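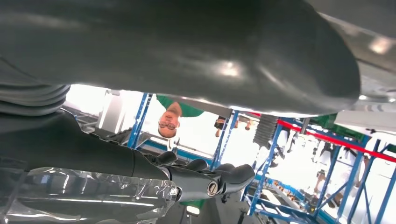
A robotic arm with a black gripper and a crumpled sheet of clear plastic.

I went to see Niken play in April, and I've been arguing with people about the encore ever since. There wasn't one! They finished the last song, Natália Šimko put her bass down, the lights came up and we all stood there with our coats half on, clapping at an empty stage. The guy next to me was furious. I was thrilled, and I'd like to make the case for it.

The encore as we know it is a chore. The band walks off, everybody knows they're coming back (the big single hasn't been played yet, come on), and we stomp for five minutes while Juraj Skála drinks a glass of water behind a curtain. I've been to 19 shows so far this year and at 17 of them the encore was printed right there on the setlist. I'm a nosy person, I look.

My friend Sabina Tóth says I'm missing the fun of it. She likes the noise, the stomping, the feeling of asking for something and getting it. Fine, I get that. When I was a teenager I saw Ukine come back out after the house music had started, and the drummer had to borrow sticks from the opening act. I still talk about it. But that's my point — it meant something when they hadn't planned on it.

So play the whole set. Play for nearly 40 minutes longer if you've got the songs, put the hit wherever it sounds best, and then say goodnight and mean it. If the room really won't leave, come back and do something sloppy you haven't rehearsed. I'd pay extra for that, and I'd even stomp.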